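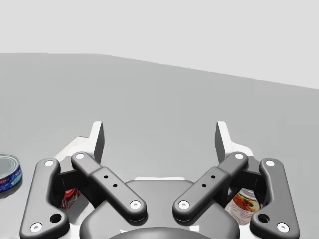
Is the Kurnavano release date real or another fan rumour?

Three pages are now saying Kurnavano hits cinemas on 30 June 2022, all sharing the same poster with no studio logo on it. My cousin has already asked me to book seats. Has anyone seen this from the production house itself? I got burned with Stallby, which was "confirmed" twice and then moved.

Posted by derese_fan460

Gun-woo Gil
I'd hold off. The director's last interview said dubbing was still going and the background score wasn't done. You don't lock a date with 20 minutes of film unscored, whatever the poster says. The colour of the title is also different from the one on the teaser. Check whether your local cinema has opened bookings. Mine hasn't, and it usually does that 9 days out.

moviemad_grol
its confirmed bro, 1000 screens, my friend works in distribution

Parkside Pete
Which friend? The same was said about Grolunthorpe and it opened on about half that. I rang my cinema and they have nothing listed. Could still be true, but I wouldn't pay a booking fee on the strength of a poster.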